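**FOR RELEASE IN AUGUST**

# Tavine opens its two-armed cable bench to visitors and asks: are the chores done yet?

Can a machine do the small, fiddly jobs that fill a repair shop's day? The team at Tavine has spent months on that question, and this August it is opening the doors so that anyone curious can come and watch. The short answer so far is "some of them, some of the time," and the team thinks that's wonderful news!

The work centers on cables. Every shop has them, every kitchen drawer has them, and people handle them without a thought. For a robot, a cable on a bare white table is a real puzzle (it bends, it rolls, and it is never in quite the same shape twice).
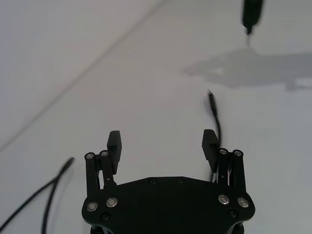 "I used to think folding shirts would be the hard one," said Hanna Melnychuk, who leads the bench work. "Then we started on cables, and I've had a new respect for anyone who fixes headphones ever since."

Over the course of the project the group logged 715 attempts at picking up a cable and bringing its plug to a tool held by a second arm. Of those, 312 went from start to finish with no human help. The rest stopped somewhere along the way, most often at the first grasp, and those runs have taught the team the most.

## Two arms, one loose cable

People do this kind of task with both hands, so the bench does too. One arm takes the cable and the other brings the tool. Each has to know where the other is, and a plug that has turned a little to one side can undo a good start.
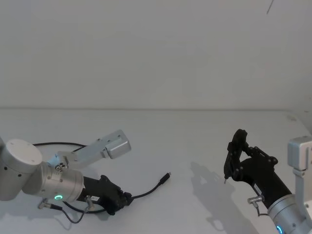
Reiko Aoki, who came to the project from a repair counter at Mizuno, still beats the machine easily. A job she finishes in a few seconds takes the arms almost 40. She is delighted with it all the same. "It's slow, and it's careful, and last winter it couldn't do this at all," she said. "I'd love to hand it the dull half of my day."

Getting the tool tip and the plug to meet is the part visitors tend to lean in for, and it's the part Waqas Arain has been tuning since spring. He expects shop benches to see useful help well before homes do. A bench can be cleared and lit the same way every morning; a family kitchen can't. 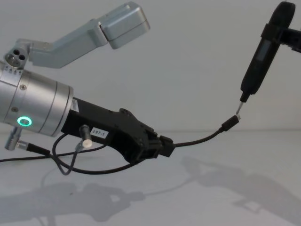 ## Visiting the bench

Open sessions run throughout August and begin at 2 p.m. Visitors may bring a cable of their own for the arms to try. Kamol Sriwong will be on hand to take questions, including the ones about laundry.

**Press contact:** Chiyo Sugiyama, Tavine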